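19th July

Notebook – Stemville robotics club, summer project

Long one today. Savita Singhal had the tool from our side and I had the other, and we spent the whole session on tabletop picks for the October showcase at Pludemville. The plan is the same as before: two of us working one table with hand-held grippers, bottles and tubes and whatever else is lying about, so that the Gredo arm has plenty of varied grasps to learn from. I wanted 30 clean runs logged before we packed up and we got 18, which I'm fairly cheerful about given how slow we were last time!

Reach is still the thing that catches us out. If both of us go for the middle we end up leaning over each other, so we've started saying "mine" out loud before moving in. It sounds daft but it's better. 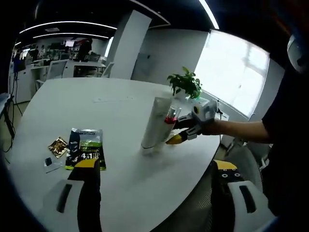
How far open should the fingers be at the start of a run?

Fully open, every time. Squeeze the trigger only once the tips are either side of the object, and let go completely before pulling back. Half-open starts make the width readings jumpy, and Rajkumari Khurana has to trim them out by hand afterwards.

Which reminds me, Rajkumari went through the earlier batch and threw out 2 runs where the tool was moving before the log had started. Both mine, sorry. I've put a note on the Saxena sheet to hold still and wait for the beep.

Other bits. Clear plastic is a pain for the tracking and I'd like a proper go at that on its own – same bottle, different spots on the table, blinds up and then blinds down. Savita thinks slower approaches would sort most of it. I'm not convinced but it's cheap to try, so she's doing the slow set and I'll do the normal speed set and we can compare.

Folder 1877 has today's runs, not renamed yet. Please don't tidy it until I've matched them to the sheet.

Next time: new finger pads if they've come, recalibrate both tools, then tall things first while we're fresh.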